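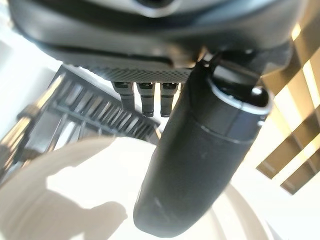

My shift partner on the canteen side asked whether I still count as kitchen staff now that the robot does the dishes. Fair question. I said yes, and then had to think about it for the rest of Wednesday.

I work in the staff kitchen at Breltisach, Catterall site. We get through 600 plates on a normal day and 80 more when the Helow people are over. The robot came in May, and there are 13 of us on the rota, the same as before. What has changed is the hours. The late wash-up shift has gone, and with it the extra pay, and two of us felt that more than the rest.

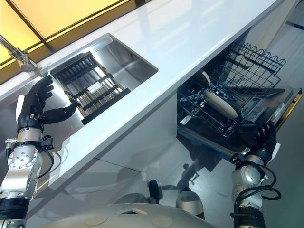
My own job has moved to the prep side, mostly veg and sandwiches. I like it better, though my knees were used to the old way and now my wrists complain. I still look over at the sink a lot. It has one hand on the dishwasher door and the other out towards the drainer, and I used to stand just like that, holding the door so it didn't bang. Management want to talk about training in June. I've asked for the food safety course and I'm waiting to hear.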